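Chapter 6
Gathering Examples

In this chapter
Why a learning system needs to be shown things
Deciding what counts as one example
Variety, and how to plan for it
Good examples, poor examples, and what to do with each
Keeping a log you can still read in December

Most of us learned to fold a shirt by standing next to somebody who was folding shirts. There may have been a few words along the way ("sleeves first," my aunt used to say, and then she would do it the other way), but the words were never the main thing. We watched, we tried, somebody took our wrists and moved them, and after enough shirts the business was settled. If you were asked today to write down every motion of your hands, in order, with the pressure of each finger, you would be stuck before you got to the collar.

That is the trouble we left hanging at the end of Chapter 5. We had a model that could, in principle, turn camera pictures and joint positions into motion, and we had nothing to feed it. In this chapter we go and get the food. It is slow, friendly, slightly tedious work, and I have come to like it more than any other part of the job. Students tend to rush through it on the way to training, and then they come back to it in the third week looking tired.

6.1 What is an example?

For our purposes an example is one complete try at one task, recorded from start to finish while a person guides the arm. It holds what the cameras saw, where the joints were, what the gripper was told to do, and a short line of ordinary language saying what the task was. We will call this an episode, as most people in the field do, although you will also meet "demonstration" and "trajectory" in your reading.

Where an episode begins and ends is up to you, and it deserves a good long talk before anyone touches the controls. Suppose the task is "put one cup inside another." Does the episode begin with the arm at its resting position, or with the gripper already above the cup? Does it end when the cup is released, or when the arm has gone home again? Either answer can be defended. What you can't do is let the morning person choose one and the afternoon person the other. The students in the Dilldale course lost most of a week that way. They had collected 700 episodes, and in 94 of them the recording stopped while the gripper was still closed. The trained model, which had been shown this quite faithfully, would sometimes carry a cup to its place and then simply hold on to it.

Write your start and stop rules on a sheet of paper and tape it up where the operator can see it. A shared document is fine too, but in my experience people read the wall.

6.2 Who does the guiding?

Xiaoyan Yan, who taught the first version of this course with me, had a rule that every student must spend a full session as operator before being allowed an opinion about the data. I have kept the rule. Guiding an arm is a skill, and your first episodes will be poor: you will overshoot, hesitate, back up, and grip too early. Throw those away without any guilt. We ask new operators to record 50 practice episodes that go into a folder of their own and are never used for training, and by the end of those their hands have usually calmed down.

Do let several people operate, once they are past that stage. Two people will approach the same cup from different sides, at different speeds, and a system that has seen both copes better with a cup that is a little out of place. There is a limit to this, which we will come to in Section 6.5, when the styles are so different that the model averages them and does something neither person would have done.

6.3 The place matters as much as the task

When the Irnia project began, all of its recording was done on a bare bench against a plain gray curtain. The episodes were lovely to look at. The model trained on them did very well on a bare bench against a plain gray curtain, and then somebody left a jacket on the bench.

A working room has things in it, and so should your examples. Leave the mail on the table and the notes on the cabinets. Let there be a cloth lying in folds near the objects you care about, and let there be more cups than the task calls for, some of them stacked and some standing alone, so that the system has to learn which one is meant.

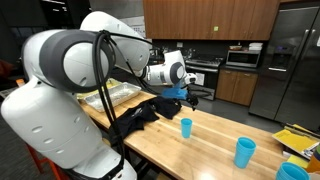
Having said that, clutter should change from one batch to the next, or it becomes a landmark. If the same magazine sits in the same corner for every episode, the model may quietly learn to measure its reach from the magazine. In our own sessions we stop after every 90 minutes, move whatever is on the table that isn't part of the task, open or close the blinds, and write down in the log that we did so. It feels fussy for the first few days and then it becomes a pleasant sort of break.

Before you go on, take a task from your own home or workplace and write its start rule, its stop rule, and five things in the room that you would want to vary. Keep the page. We will use it in Section 6.4, where we draw up a collection plan and see how the Norker group arranged theirs.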